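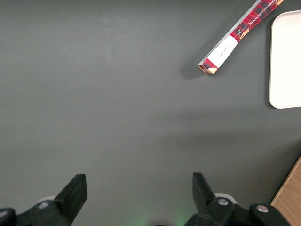
Fig. 4. Wrist camera view with the fingers open, box and tray on the grey table.

4.2 Recording wrist camera episodes for the box-to-tray task

The policy is trained on the wrist view alone. The start position of the arm and the layout of the table must therefore stay within the limits below for every episode in a batch.

1. Start the Elovik controller and wait for the arm to report ready.

2. Home the arm, then move it to the start pose stored under the name MANITZ-A. The fingertips should be 310 mm above the table.

3. Open the gripper fully. Both fingertips must show in the lower part of the view, as in Fig. 4, with clear table between them.

4. Place the tray at the right of the view. It may run past the border, but its left edge must be visible.

5. Place the box on the grey surface, clear of the tray. Change its angle between episodes. The far end may lie outside the view; the near end must lie inside it.

6. Lock exposure and white balance. Leave them locked until the batch is complete.

7. Press Record, wait for the frame counter to move, and begin the demonstration.

8. After release, raise the arm to the start height and press Stop. Mark the episode as good, failed or void.

9. Repeat from step 2. A batch is 24 episodes.

CAUTION: Keep hands off the table while the arm is enabled. Disable the arm before moving the box or the tray.

CAUTION: Do not lower the open fingers onto the table edge. The force limit is set for contact with the box and will not protect the fingertip pads.

Note 1. Shadows are not corrected for. In the June trials, policies trained under one fixed lamp position failed more often when the lamp was moved. Change the lamp position once every 8 episodes.

Note 2. Failed episodes are kept and used to train the success classifier. Void episodes (operator error, lost frames) are left out of both sets.

Note 3. The split script, written by Shiyu Luo, divides data by batch and never by episode. Do not merge batches before running it. Changes to the start pose go through Svend Fogh and need a new pose name.

For camera calibration see section 4.1.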